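Rutine publishes its first household chores review: tidying is still slow work for machines

Famemholm, April – Rutine, a small company which studies automation for homes and shops, has today published its review of household and shop-floor chores. The review asks a simple question: which of these chores can a machine do already, and which must wait? The short answer is that machines do well with one known object in one known place. They do much less well with a table after a birthday.

The review was prepared together with Nilov, a maker of software for robot control, and it covers 1000 attempts at tidying, sorting and packing. The attempts were divided between home chores and shop chores, such as filling a shelf or putting a product back in its box.

"When people ask me if a robot can clean up the living room, I have to ask them what is in the living room," said Shayne Kereama, head of research at Rutine. "A mug is fine. A pile of gifts, soft toys and packaging is a different job, even if a child of six can do it without thinking."

Objects with an uneven surface remain among the most difficult. A carton has flat sides and gives the fingers a clear place to close. A pine cone gives many small places, and most of them are bad. The review recommends that developers include such natural objects in their work much earlier than is common now.

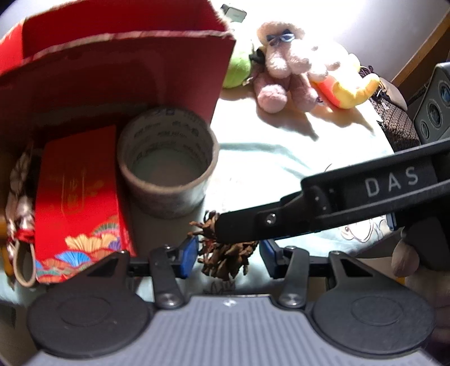

A pine cone held at the gripper, with gift packaging and plush toys on the same table.

Soft things bring another kind of problem. A plush toy changes its shape when it is pressed, so the machine cannot rely on the shape it saw one second before. Paper bags fold in when something is pushed against the rim. Cloth moves together with the object that stands on it. In the shop part of the review, the same difficulty was found with thin bags and with clothes that must be folded.

Senthil Nair, who leads the control team at Nilov, believes the question of speed is often misunderstood. "Customers want to know how fast it is," he said. "I would like them to ask first how often a person must step in. A slow machine can work in the night. A machine that needs help every few minutes is not saving time for anyone."

The review also considers work with two grippers. Many packing chores need one hand to keep the box still and one hand to do the rest. People change between these roles without a plan. For machines, the two sides must agree on where the object is and how hard each side is allowed to press, and cardboard does not forgive very much. 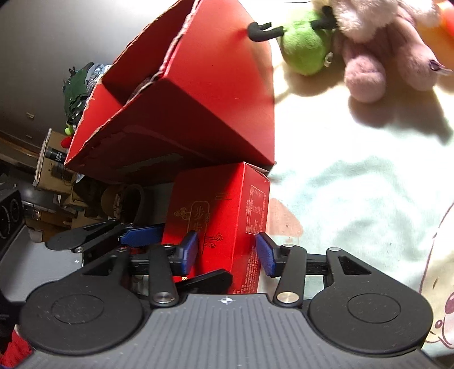
Two grippers at a small red carton, beside a larger open box.

For shops, the picture is more encouraging. Products of the same size, in good light and on a fixed shelf, are within reach of present systems. Returned goods are not, because every package comes back in its own condition. Pearce, a gift and stationery retailer which gave advice on the shop part, will use the findings to decide which tasks in its stockroom should be tested first.

"We are not going to give the whole stockroom to a machine," said Sheena Kinnear, operations manager at Pearce. "But there are two tasks which my staff would be very glad to lose, and one of them is flattening boxes."

Rutine does not give a year in which a general household helper will be ready. The company says that such dates have been promised too often, and that progress is better measured chore by chore. A second part of the review, on kitchens and laundry, is in preparation.

The full review can be requested free of charge from the Rutine office in Famemholm.

Press contact: Kamlesh Grewal, Rutine
Technical questions: Darius Lepik, Rutine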